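Teaching Lab Inspection Checklist with Comments
Kinetics bench, general chemistry, rooms 26 and 12
Clitotby campus – October walk-through
Inspector: Brenda Barrientos

How to read this: each item has a result (OK, FIX, or FAIL) and then my comment. The previous sheet had 300 boxes and almost every one was ticked OK, and I don't believe it. I have used fewer boxes and written more. If a comment sounds grumpy, it is because I was given a form that said something and found a room that said something else.

Experiments covered: iodine clock, crystal violet fading with sodium hydroxide, hydrogen peroxide decomposition with potassium iodide, magnesium ribbon in hydrochloric acid. The acetone iodination is listed in the manual as "optional." Nobody could tell me who opts.

SECTION A – PAPERWORK

A1. Risk assessment on file for each experiment.
Result: FIX
Four out of five. The acetone iodination has none. If it stays in the manual it needs one. Being optional does not make iodine and acid any milder.

A2. Risk assessments match what students do.
Result: FAIL
The peroxide assessment says 3 percent solution. The prep sheet says to dilute from 30 percent stock, and the prep sheet is what people follow. Someone wrote the assessment for the diluted bottle and forgot that a person has to make the diluted bottle. Add the dilution step, who does it, and what they wear.

A3. Safety data sheets available in the room.
Result: OK
Binder by the door. I pulled crystal violet, potassium iodide and sodium thiosulfate and all three were there. The binder is in alphabetical order up to P and then it isn't.

A4. Previous actions closed.
Result: FAIL
Six actions were marked closed last time. I checked each one. Two are closed. "Email sent" is not closed.

SECTION B – CHEMICALS

B1. Peroxide stock stored in a vented-cap bottle, cool, away from metals and organics.
Result: FIX
Vented cap, yes. Cool, yes. It shares a shelf with the acetone. I was told it is "only there between sections." It was there at 8:15 in the morning, before any section. Move it and label the new spot.

B2. Working solutions labeled with name, concentration, date and initials.
Result: FIX
Names and concentrations are good. Dates are on half of them. For a rate lab this is more than housekeeping. Old peroxide has lost strength, so the student's starting concentration is wrong, so the rate constant is wrong, and then the whole class is told it must have been their timing.

B3. Sodium hydroxide at the concentration stated.
Result: OK
The bottle reads 0.02 M and the prep log agrees. I asked whether anyone had titrated it. There was a pause. OK for safety, and I will leave the chemistry to the instructor's conscience.

B4. Acid for the magnesium run no stronger than the manual calls for.
Result: OK
1 M throughout. The older handout taped inside the cupboard door says 3 M. Take it down.

B5. Crystal violet handling.
Result: FIX
It is made up from powder at the open bench. The powder is harmful if swallowed, can badly damage eyes, and stains everything it meets. Weigh it in the hood, make one stock bottle per term, and hand out liquid only. The purple footprint near the balance tells me this has come up before.

B6. Waste containers present, labeled, and not overfull.
Result: FIX
The iodine waste was filled to the neck. Peroxide waste was going into a bottle with a tight screw cap. It keeps giving off oxygen after the students go home, and a sealed bottle is a poor place for that. Vented cap, today.

SECTION C – EQUIPMENT

C1. Water baths: cords, thermostats, low-water cutoff.
Result: FAIL
The Bosberg bath on bench 4 kept heating when I lowered the water below the mark. The cutoff is there to stop exactly this. Unplugged and tagged. Do not accept "it has always done that" as a repair.

C2. Bath temperature checked against a second thermometer.
Result: FIX
The Montecinos bath displayed 35.0 and a glass thermometer read 33.4. A display with a decimal point is very persuasive. Students use these temperatures for their activation energy plots, so an unchecked bath spoils the slope as well as being a burn question at the top setting. Put a log sheet beside each bath.

C3. Colorimeters and their power supplies.
Result: OK
No frayed leads. Cuvette holders were clean apart from one with dried dye in it. Batteries in the handheld units are changed by the lab staff and the used ones go to the collection box in the corridor.

C4. Gas syringes and tubing for the peroxide run.
Result: FIX
Two plungers stick. A plunger that sticks builds up pressure and then jumps, and the data shows a nice sudden burst that some poor student will try to explain as a change in order. Clean them or throw them out. Every flask needs a stopper that will pop before the glass goes. I would like to see this tested by a person behind a shield, with the result written down.

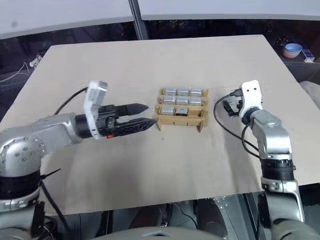 C5. Glassware free of chips and star cracks.
Result: FIX
I took nine pieces out of the drawers. The drawer had a sticker saying it was checked. I have taken the sticker too.

C6. Stirrer hot plates.
Result: FIX
The Dadik units have a heat knob and a stir knob with the markings worn off. Students guess. Mark them with paint or get new faces. The magnesium and iodine clock runs don't need heat at all, so use plain stirrers for those and halve the problem.

C7. Fume hood flow.
Result: OK
Sticker in date, and the tissue test agreed with the sticker. I mention both because I only believed the second one.

SECTION D – PEOPLE AND PRACTICE

D1. Eye protection worn at all times.
Result: FIX
Watched one full section from the back. Goggles were on at the start. They came off when the graphing started, while the neighboring bench was still running peroxide. The rule should be that goggles stay on until the last flask in the room is emptied. Write it on the board.

D2. Gloves for dye and iodine.
Result: OK
Worn, and changed when torn. Two students typed on the shared laptop in purple gloves. Wipe the keyboard and have a glove-off spot.

D3. Eyewash and shower clear and flushed.
Result: FAIL
Shower clear. Eyewash had a stool in front of it and the flush tag was blank. I ran it and the water came out brown for the first several seconds. Weekly flush, signed, and no stool.

D4. Students know what to do in a spill.
Result: FIX
I asked four of them. One gave a good answer. The other three said "tell the instructor," which is a fair start, but the instructor was in the prep room at the time.

D5. Timing steps do not encourage rushing.
Result: FIX
This one isn't on the standard form and I added it. In the iodine clock the last reagent has to go in fast and the clock started at once. I saw students pour from shoulder height with one eye on a phone. Have one person pour and the other time. A half second lost at the start matters very little in a run that lasts more than a minute, and the manual should say so.

D6. Instructor has done the experiment this year.
Result: FIX
Two of three had. The third "knows it well."

SECTION E – CLAIMS I WAS ASKED TO ACCEPT

The cover letter says the kinetics labs have logged 2,266 student bench hours without an incident. I asked to see the incident book. It was a new book with no entries. The old book could not be found. An empty book can mean a safe room, or a room where no one writes things down, and I can't tell which from the book. The footprint in B5 and the burn cream with the seal broken in the first aid kit make me lean one way.

I was also told that switching to smaller volumes has made the peroxide run "inherently safe." Smaller is better and I support it – but 10 mL of strong stock in the wrong flask with too much iodide will still boil over hot. Keep the small volumes, keep the shield, and drop the phrase.

Finally, the suggestion that the activation energy lab could go up to 70 degrees for "a better spread of points." I would say no. Five temperatures between 15 and 45 give a perfectly good line, the peroxide behaves itself, and a plastic cuvette won't soften in anyone's hand. If somebody wants it, I want to see a risk assessment first and a trial run by staff second.

SECTION F – ACTIONS

Before the next section meets:
Remove Bosberg bath from room (C1)
Vented cap on peroxide waste (B6)
Move peroxide stock away from acetone (B1)
Flush eyewash, remove stool (D3)

Before the end of the month:
Rewrite peroxide risk assessment with the dilution step (A2)
Write or delete acetone iodination (A1)
Second thermometer and log sheet at each bath (C2)
Replace sticking syringes, test stoppers (C4)
Take down the 3 M handout (B4)
Mark knobs on Dadik plates (C6)

By the start of next term:
Crystal violet stock made in hood only (B5)
Spill drill with each section (D4)
Incident book, old one found or its loss recorded in the new one

Overall result: NOT PASSED. Re-inspection once the first list is done. Please don't send me an email saying it is done. Leave the bottles where they are supposed to be and I will come and look.

B. Barrientos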